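Cahier d'atelier – banc de tri, bac avant / bac arrière
Janvier, suite des notes de la semaine passée

Repris à 14 h. L'atelier était froid, j'ai laissé le contrôleur allumé pendant que je remettais de l'ordre dans les câbles. Évan Bailly est passé vers 15 h pour récupérer sa scie et il est resté jusqu'au soir, donc une partie des remarques est de lui. Je les marque (É.B.).

Objectif du jour : prendre un objet dans le bac avant et le déposer dans le bac arrière, sans toucher aux parois, et avec la même séquence pour tous les objets. Je ne cherche pas encore la vitesse. Le bras reste limité à une vitesse basse dans le programme, et l'arrêt d'urgence est posé sur l'établi, côté gauche, à portée de la main.

1. Fixation des bacs

La dernière fois les deux bacs glissaient quand le doigt touchait le fond. J'ai essayé d'abord avec le ruban adhésif bleu seul, ce qui tient bien pour le carton mais pas pour les bacs. Maintenant il y a deux serre-joints près de l'arête où les deux bacs se rejoignent, un de chaque côté. J'ai poussé avec la main assez fort, le bac avant ne part plus. Il reste une petite souplesse de la paroi elle-même, mais c'est le bac, on ne peut pas la supprimer sans ajouter un cadre.

Attention pour la personne qui reprend le montage : le serre-joint de droite se trouve derrière le bras quand il descend dans le bac avant. J'ai ajouté une zone interdite dans le programme, avec 29 mm de marge autour de la poignée. Si on déplace le serre-joint, il faut refaire cette zone. Je l'ai oublié une fois et je ne veux pas recommencer.

2. Câbles du poignet

C'est la partie qui m'a pris le plus de temps. Le faisceau fait une grande boucle du côté gauche de l'articulation. Avec une boucle trop courte, le dernier axe tirait sur les connecteurs quand il dépassait la moitié de sa course. Avec une boucle trop longue, elle frotte sur le bord du bac. J'ai gardé la longue et j'ai limité la rotation du dernier axe. É.B. préfère l'inverse : boucle plus courte, et un support imprimé pour guider la gaine. Il a peut-être raison, mais il faut dessiner le support et je n'ai pas encore les cotes du capot.

Les petits fils du capteur sous le bras ne sont toujours pas attachés proprement. À faire avant de monter la vitesse.

3. Objets d'essai

J'ai choisi des choses qui posent chacune un problème différent. La fleur de douche se déforme et la pince peut l'attraper presque partout, mais le cordon peut se prendre dans le doigt. L'objet emballé d'aluminium brille beaucoup et la caméra de profondeur donne des trous sur sa surface. La brosse à cheveux est longue, plate, et son centre de gravité n'est pas au milieu.

Les objets sont posés à la main, sans ordre précis. Dean Cheetham m'a conseillé de noter l'orientation de la brosse à chaque essai, parce que selon lui c'est elle qui décide de presque tout. Je le fais depuis l'essai 4.

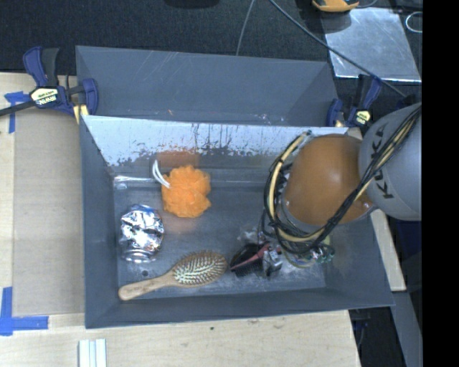

Bac avant, approche côté brosse. Le doigt arrive très près de la tête, la boucle de câbles monte vers le bord.

4. Essais de prise

13 essais en tout aujourd'hui. Je résume, le détail est dans le fichier du dossier Gallholm (c'est le nom que j'ai donné au programme de séquence ; la version de la caméra s'appelle Tidwood, ne pas confondre les deux comme moi hier).

Fleur de douche : prise correcte à chaque essai où elle était loin de la paroi. Contre la paroi, la pince descend trop verticalement et pousse la fleur au lieu de la prendre. Une fois, le cordon est resté accroché après l'ouverture et il a fallu arrêter et le retirer à la main. Idée : ouvrir, remonter de quelques centimètres, puis une petite rotation avant de repartir.

Aluminium : la position calculée est souvent décalée vers la gauche. Je pense que cela vient des reflets, je n'ai pas encore la preuve. J'ai baissé la lampe et le décalage a diminué, mais j'ai changé aussi l'exposition au même moment, donc cet essai ne vaut pas grand-chose. Refaire avec un seul changement à la fois.

Brosse : la plus difficile. Quand le manche touche presque le coin du bac, il n'y a pas de place pour passer un doigt de l'autre côté. Par la tête, la prise est possible mais les picots se plient et la brosse tourne pendant la montée. Par le manche, vers le milieu, c'est beaucoup plus stable. Il faudrait donc que le programme choisisse le manche quand il est libre, et qu'il pousse d'abord la brosse vers le centre quand il ne l'est pas. É.B. propose de faire la poussée toujours, même si elle est inutile. C'est plus lent et plus simple à écrire. Je vais commencer comme ça.

5. Le fond et les parois du bac

La paroi du fond dans le bac avant est très usée, avec une bande claire en haut et des traces sombres. La caméra la lit mal : dans le nuage de points, la paroi semble avoir des bosses à cet endroit, et le programme de segmentation (Tuvell) a deux fois proposé un « objet » qui était seulement la paroi. J'ai coupé la zone de recherche à 13 mm des parois. C'est brutal, car un objet fin posé tout contre la paroi peut disparaître, mais pour ces trois objets cela suffit.

Autre question : peindre l'intérieur en mat. É.B. dit que la peinture va s'écailler sous la pince. Je garde le bac tel quel pour l'instant, et je voudrais comparer avec le bac arrière, qui est moins marqué de ce côté. Il suffit peut-être d'échanger les deux.

6. Réglages conservés

Seuil de force pour le contact avec le fond : 197 dans l'unité du programme (ce ne sont pas des newtons, la conversion est toujours à faire).
Temporisation après fermeture : 1 000 ms. C'est long, mais avec moins la fleur n'est pas encore bien serrée au départ.
Hauteur de passage au-dessus de l'arête commune : inchangée depuis la dernière note.
Vitesse : inchangée.

7. Incident

Pendant l'essai 9, arrêt du bras au milieu de la descente, message de défaut de communication. Le connecteur côté contrôleur était mal enfoncé – je l'avais débranché le matin pour passer la gaine. Rien de cassé. J'ai noté au marqueur le sens du connecteur sur le boîtier et j'ai fait un redémarrage complet avant de continuer.

8. À faire

– Attacher les petits fils sous le bras, puis vérifier toute la rotation à la main, contrôleur éteint.
– Prendre les cotes du capot pour le support de gaine (É.B. dessine, j'imprime).
– Essai aluminium : lampe seule, puis exposition seule.
– Écrire la poussée de la brosse vers le centre.
– Demander à Dean s'il a encore les doigts souples de son projet Crabtree. Les miens sont trop rigides pour le manche, à mon avis.
– Échanger les bacs et refaire la calibration de la hauteur du fond.

Arrêté à 20 h 30. Contrôleur éteint, air coupé, clé du mode manuel dans le tiroir de l'établi.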